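Filed under: Days Out / Workshops & Open Doors

Posted in June by Deisy Llanos

14 comments | 37 shares

I have wanted to get inside the Putalen building for years. I pass it on the bus, it has those long windows on the upper floor, and all I ever knew was that appliances went in and out of it in vans. So when I heard they were opening the doors for a morning I put my name down before I'd even checked whether I was free. (I wasn't. I moved the dentist.)

Doors were at 9 a.m. and I got there early enough to have a coffee from the cart in the yard, which was good coffee, a bit small for the price. Then you sign in, you get a paper badge, and they split you into groups. The whole place is 3 floors if you count the basement, but only two of them were open. Ground floor is Tandow, who do the repairs and the spare parts, and upstairs is Zorex, who try appliances out and write up how easy they are to live with. I'd assumed it was all one company. It isn't, they just share the kettle and the loading bay.

We started downstairs with Tandow. If you like drawers, go to Tandow! There is a wall of them, 216 drawers, each with a label in the same neat handwriting, and our guide was obviously proud of it. Feet for washing machines. Knobs. Little plastic clips for refrigerator shelves, the kind that snap the week after the warranty runs out. A man in my group had brought a broken blender jar in a shopping bag, hoping somebody would take a look at it, and somebody did, very patiently, and sent him off with a new rubber ring. He was thrilled and I think he'd have gone home right then if his wife had let him.

The parts side sends out 1,000 packages a month, mostly the small stuff. I asked what people order the most and the answer was the glass plates out of microwaves, by a mile. Everyone breaks them in the sink. I have broken two myself, so I kept quiet. What I didn't know is that you should take the old measurement across the whole plate, rim included, and also look at the underneath, because two plates the same size can sit differently on whatever turns them. I've now written that on the inside of my kitchen cupboard.

Then up the stairs, which are steep, and the elevator was being used for freight, so do ask ahead if stairs are a problem for you. Zorex has the better light and the better chairs. They do one kind of appliance at a time, and this month it's microwaves, which made me laugh after the conversation we'd just had. Part of the room is set up with white cloth and a white tabletop so the appliance is the only thing you look at.
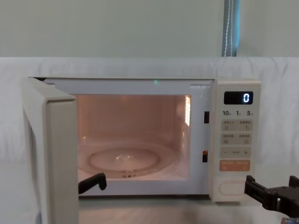
I'd never thought very hard about how a microwave opens, but they have, and they've got opinions. Does the door swing out to the side far enough that you can get a wide dish in flat? Which way does it swing, and is that the side your counter is on? Mine at home opens straight into the wall by the fridge, so for six years I've been tipping plates in at an angle like I'm mailing a letter. I said this out loud and a woman behind me said "same," with real feeling.

The inside gets looked at too. A plain back wall gets high marks from them because there's less to scrub around, and a raised rim on the plate is a good thing if you're someone who boils over the oatmeal. They also like a light that lets you see what you're doing with the door open. Sounds obvious, but my sister's has a bulb that died years ago and she heats soup by ear.

There was a long discussion about door windows, and I got more interested than I expected to. The metal mesh behind the glass is there to keep the microwaves in, and the holes are small enough to do that while still letting you peek. I'd always vaguely believed you shouldn't stand close. The Zorex people were very calm about it: keep the door clean, don't use it if it's bent or doesn't close right, and get on with your lunch. 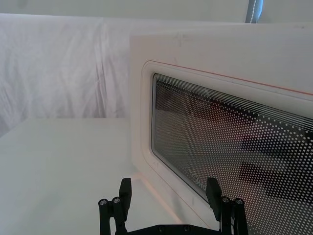 The door window with its mesh of tiny dots, and a couple of faint gray scuffs on top of the casing.

Scuffs, by the way, were another topic. White casings show everything. Their advice was a damp cloth with a drop of dish soap, then a dry one, and stay away from scouring pads, which leave a dull patch that looks worse than the mark did. I did this at home the same evening and my microwave looks three years younger - I'd been blaming the color.

My favorite bit was the control panels. They pass around a sheet with questions on it and you're supposed to say what you'd press to heat a cup of milk for one minute, going only by what's on the front. I got it wrong. So did most of us! I'm a dial person and I'll admit it, but I do like a panel where the minutes are printed right there and you just press the one you want. What I can't stand is a row of six buttons for foods I never make. Who is doing fish that often?
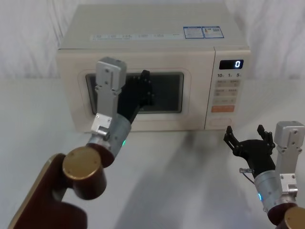

Time markings under the little display, then the buttons, and the orange one is where your eye goes first.

We finished with a short talk by Prokopenko, the firm that owns the building, on what used to be there (a glove factory, then storage, then nothing for ages). It ran long and the room was getting warm, and I'd have swapped it for another quarter of an hour with the drawers. There were slides. Some of the old photos were lovely, especially one of the loading bay with a horse in it.

A few practical things if you're going to the next one. Bring cash for the coffee cart. The restroom is on the ground floor only, past the packing tables. Kids were welcome but the ones in our group were bored by the time we got to door windows, and the Tandow half is much more their thing. Parking is hopeless, take the bus, the stop is right across the street. You can buy spare parts on the day if you know your model number, so write it down before you leave home. I didn't, and I'm still short one refrigerator clip.

Comments (14)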